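Kikby Sultana marble slab (item 2391), with notes on the Truda folding sheets

I bought the Kikby slab to replace a laminate top that had started to lift at the corners. It has been in use for 8 months now, nearly all of that time as a surface for folding and laying out box blanks. I do a little baking, and I tried it for that as well, but most of this review is about using it for paper and board work. There are plenty of pastry reviews of stone slabs already and I don't have much to add to them.

Kikby sells the slab in two finishes, honed and polished. Mine is polished. Sultana is their name for the white stone with brown veining, and there is also a plain gray one that costs less. I picked mine up at the yard on Skostalgate, where Ivana Troncoso let me look through the stack before choosing. If you can do that, do it. The pieces differ a lot from one to the next, and the photo on the product page shows a much busier piece than most of the ones I saw. I went for a quiet one with thin veins and a lot of clear white between them.

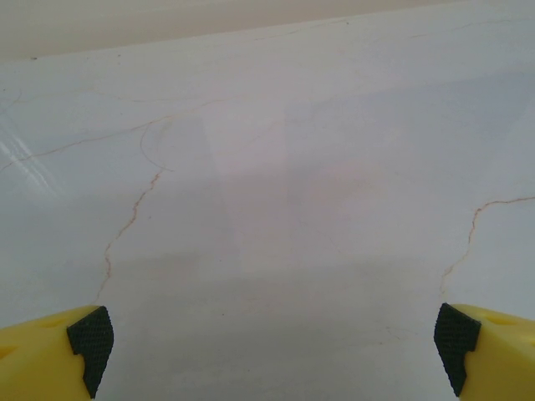 Polished finish, Sultana veining.

The veins are a rusty tan and they wander. None of them can be felt with a fingernail on my slab. I checked this in the yard because a friend, Tadeo Quezada, has an older slab from another maker where one vein has a slight ridge, and it catches the edge of thin paper. The finish is even right across mine and the edges were cut straight.

The gloss is the main thing to think about. It reflects whatever light is above it, and if you work under a bright lamp you will get glare. I moved my lamp back and that helped, though it did not fix it completely. For reading a faint pencil mark on white paper the honed finish would be better. For sliding board around, the polished one is very good. A big sheet turns with one hand and goes where you send it. The downside is that it also goes where you don't send it, so when I need a sheet to stay put I hold down a corner or push it up against the wall at the back.

Weight: it is heavy. Two people should lift it. The instructions say to put it on a level base and they mean it. I had mine on a slight tilt for the first week and it rocked every time I leaned on the front. I took it off again, shimmed the base, and it has been still from then on. The pads Kikby supplies are thin and I would have liked thicker ones.

Cleaning is a damp cloth and then a dry one. I sealed it once in March with the small bottle that came in the crate. Glue wipes off if you get to it early. Left overnight it needs a plastic scraper. I have not put vinegar or lemon on it and don't plan to.

Now the sheets. I use Truda folding sheets, stock number 2265, and a fair number of them have been across this slab. They come large and flat, with a matte face that feels a bit chalky. The color is a soft pale one that leans blue or green depending on the light. They take a crease well if you go slowly. If you rush, you get a second faint line beside the one you wanted, and that line does not come out.

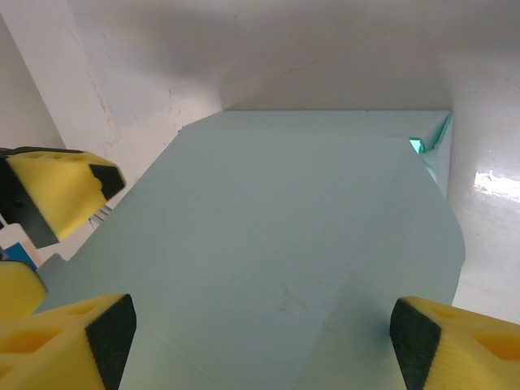

A large sheet with shallow creases and a flap up against the wall.

The matte face also shows marks. Brownish scuffs turn up on light sheets easily, and an eraser takes off some of the scuff and some of the surface along with it. Tips of flaps are the other weak spot. A small triangular end will crumple if it meets a wall or the side of a box, and once it has crumpled it stays that way. Valentina Vergara, who folds far more of these than I do, trims the tips back a little before she starts. I have begun doing the same.

Truda's rounded corners are clean. The die-cut notches are less consistent. In my last pack of 9, two had notches with a bit of fuzz left in them that I had to pick out with tweezers. It is a small job but the sheets are not cheap, and I would expect better at the price. The pack before that one was fine.

Cut pieces behave a little differently from full sheets on a smooth floor or top. A small flat one lies very close to the surface and can be a pain to get a fingernail under, especially in the middle where there is no edge to slide it to. The notches help, as they give you something to catch.
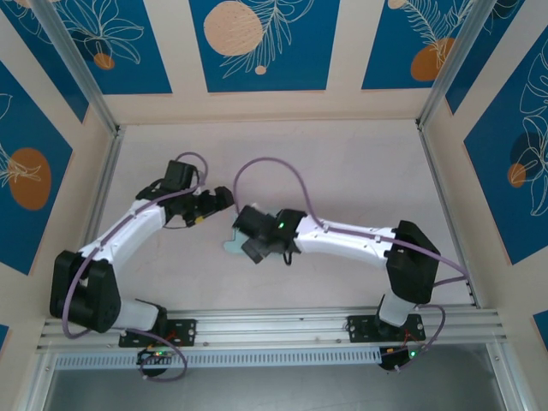 Notched piece lying flat on the pale floor.

I wouldn't cut on the slab. Stone dulls a blade in no time, and a metal ruler pressed hard could mark the polish. Cut on a mat and bring the pieces over afterward. I keep the mat beside it — a cheap one, nothing special.

For baking, the slab stays cool and rolled dough lifts off with a little flour. It is a good size for one batch of cookies. I stopped using it that way because I got tired of cleaning it before every folding session.

Good: flat, smooth veins, straight edges, easy to wipe, board slides well.

Less good: glare under a lamp, thin pads, very heavy, the product photo is not typical.

I would buy the slab again, probably in the honed finish. The Truda sheets I will keep using until I find something with a tougher face. Roland Bickerstaff wrote in to ask if the slab can be ordered with a drilled hole for a cable. I asked at Skostalgate and they will do it, but it adds to the wait and a drilled slab can't be returned.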